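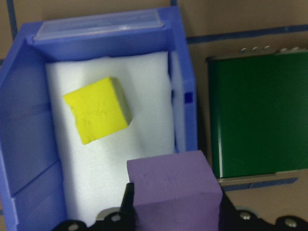
Purple block in the gripper, yellow one in the bin.

I have two kids, a dog and more foam blocks than any family needs, so when my friend Adwoa Adjei offered me an afternoon with the Tonia tabletop arm at the Mukanwood workshop, I had one question. Can it tidy up yet?

Sort of! You jog the arm through a chore from the pendant, save it, and it plays the moves back. I had my first routine saved in 30 minutes, and I'm someone who still calls my brother about the printer. The pendant menus are plain and the buttons are big. I did get lost in the settings twice (why is speed under "Tools"?), but Kwame Gbeho talked me out of it.

The gripper is my favorite part. Foam is squishy and light and I figured it'd get mangled, but you can set how hard the fingers close, and once I'd brought that down I quit worrying. Getting the fingers lined up is fussier. Nudge a block a little to the left between runs and a saved routine goes right on reaching for the old spot, which my dog would find hilarious. We lost most of an hour to that in March, and there's a vision add-on I haven't tried that's supposed to help.
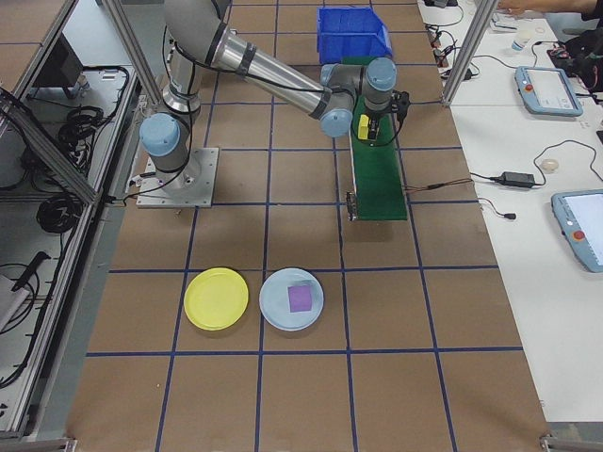 Yellow block over the green ramp, purple one on the pale blue plate.

The tape grid is a big deal, by the way. Put plates and blocks in the same squares each time and your saved moves stay useful. Which is fine on a workbench, but my living room doesn't have squares. My living room has socks.

For a small shop I'd feel differently. Sena Mahama packs sample kits all day, same parts, same trays, and she'd get her money's worth out of something like this. The arm rents for 150 a day there, or 600 for the week, and the week is the better deal if you're new and slow like me.

At home, no, not yet. I can clear a rug of blocks before the pendant has finished starting up. But I had a great time, and I've already asked Adwoa when I can come back and try it with spoons.

Four stars for the shop, two for the playroom.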